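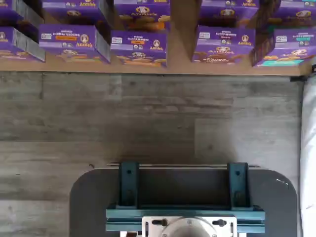 Figure 1. Overhead view of the lower shelf, with the Annie's boxes used for the facing-up tests.

Shelf Handling in Small Shops: progress report to the Latero fund
November 16, 2019

We are glad to be writing to you at what feels like a good point in the project. When we last reported, the mock shop bay at Brorno was still half built and we had little to show you beyond plans and a rather hopeful timetable. Since September the bay has been in regular use, and the team has settled into a pleasant rhythm of running trials in the morning and arguing over them after lunch.

As you will remember, the question we put to you in our application was a fairly plain one. Can a robot arm learn to tidy and restock an ordinary shop shelf from a modest number of demonstrations by a person, without anyone having to measure every product beforehand? Our method, which we have been calling Sani, splits each job into two parts. The first decides which box to go for and from which side. The second takes over for the last few centimetres and corrects the approach as the fingers close in. We train the two parts separately and then let them run together, and most of our effort this autumn has gone into the moment when one hands over to the other.

For the upper shelf we collected 120 demonstrations, all of them guided by members of our own team. We then ran 30 test picks with the boxes well spaced and another 30 with the boxes set close together or overlapping. The well-spaced picks have gone very nicely indeed, and we are now happy to treat that part of the work as finished. The close-set ones are harder, and 15 of them ended with the arm stopping short and asking for help. We had hoped for fewer, but a clean stop is a good deal better than a crushed carton, and we have learnt a lot from going back over them one by one.
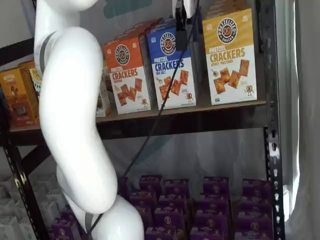
Overlap between neighbouring boxes has turned out to be the main cause of these stops. The first part of Sani picks its target from the printed front of the box, and it does this well even when the packs share a design and differ mostly in colour and flavour. The trouble comes when it has to judge depth. With the blue sea salt crackers standing slightly behind the orange cheddar ones and overlapping them, the method has to work out which edge belongs to which box before it can place a finger safely. The honey mustard box, a bit apart on the right, gives it a much easier time. We have added a small step that compares two views before the hand-over, and early trials at Brorno are encouraging, though we would like to repeat them properly before giving you any figures.

The lower shelf is a different sort of job. There the task is to straighten rows and close up gaps, and many of the boxes look very nearly alike from above. We are using the same two-part method, but the demonstrations are shorter and we score the result on how even the row is at the end. This work is some weeks behind the upper shelf – partly our own doing, as we were slow to agree on what "even" ought to mean.
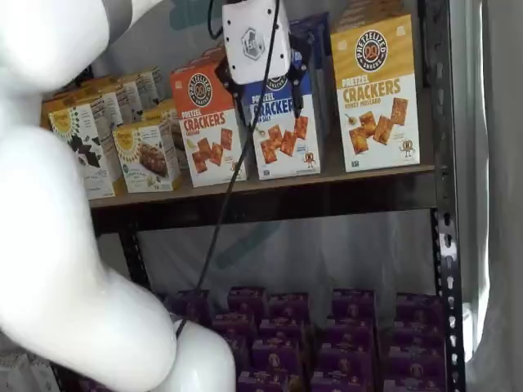 Figure 3. Gripper fingers on either side of the sea salt box, upper shelf.

Spending is in line with the budget you approved, apart from a small underspend on travel, which we would like to move across to spare gripper parts if you are agreeable. Our partners at Skalard have kindly offered us time in their own test bay early next year, and we plan to take Sani there with no further training, to see how it copes with shelves it has never met.

Before then we will finish the repeat trials on overlapping boxes, complete the scoring for the lower shelf, and tidy up the demonstration data so that it can be shared with the other Latero projects. We would be delighted to welcome you to Brorno at any point, and if you can give us a little notice we will make sure the arm is running and the kettle is on.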